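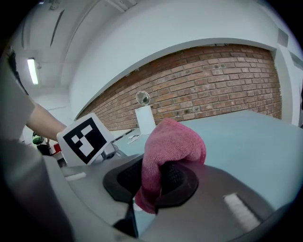 Late arrival at the Stistesholm hotel, Demwood

DemwoodGuest
Our party of seven has reserved 2 rooms for a Friday in October and expects to arrive after 11 p.m. Will the front desk be open, and is a deposit required?

Kolev
The desk closes at 10 p.m. Guests arriving later are asked to call ahead – a door code is then provided. A deposit of $40 per room is taken at check-in and returned at departure. Parking is on the north side of the building.

Skavelora
We paid $145 a night there and no deposit was requested. This may depend on the rate. The breakfast was good.

frontdoor7
Please call the hotel. The code did not work for us the first time.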